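3.2 What people kept in the fridge door

I went into this part of the study expecting to write about leftovers, and I ended up spending most of June thinking about drinks. We had 260 households in Gramilthorpe keeping a kitchen diary for me, and between them they logged 948 drinks that got opened and then put back (I read every single entry, and yes, my eyes hurt!). Kosmas Karras coded the same entries separately, and we argued over three of them for far too long.

What I like about the diaries is how people talk about a half-full bottle. One woman called hers "Tuesday's problem" and moved it behind the mustard. Others wrote that they were saving theirs for a guest, and then the guest never came up again in the diary. I've sorted these notes under what Vlachopoulos calls "polite storage," though I use the term a bit more loosely than he does. Figure 3 has the sort of bottle I mean, filled to around the midpoint.
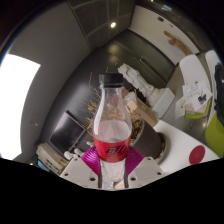 Figure 3. A clear plastic bottle with a black screw cap and a red label, partly full.

3.3 Who pours it out

Pouring was a touchier subject, and I had to reword the prompt before people would write much about it.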